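Notes, slides 9 to 12. Keep this part under eight minutes.

Start with the checklist. Ours at Nateck had 34 items by last December. Gualtiero signed every sheet and I believe he read the first few. Pause here, people usually laugh.

Ask the room: who has a written rule for where cables go? Not a habit, a rule, with a name beside it. Expect few hands.

We went back through 718 signed sheets. In 695 of them the cable line was ticked "OK". No one had ever written down what OK meant. So what did we sign for? Let that sit a bit. 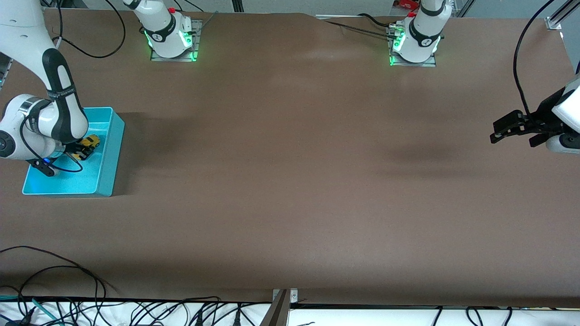
Slide 10. Two arms, one bin, one toy car. Look at the front edge of the table before you look at the grippers.

Give them time with it. Then: green rings lit on both bases. Would you pass this on a colour check alone? Plenty of sites would. I don't trust a light to tell me the work area is fit to use, and I don't think a standard should let me.

Don't get dragged into the Ledard argument. If Solange asks about risk scores, say I've yet to see one change what a tech does at the bench.

Slide 11, what we changed. Fewer lines, each one something you can fail. "Cables tidy" is gone. "No loose cable on the work surface" stayed in. Florence still thinks it's too strict. She may be right, we'll see.

Slide 12, questions.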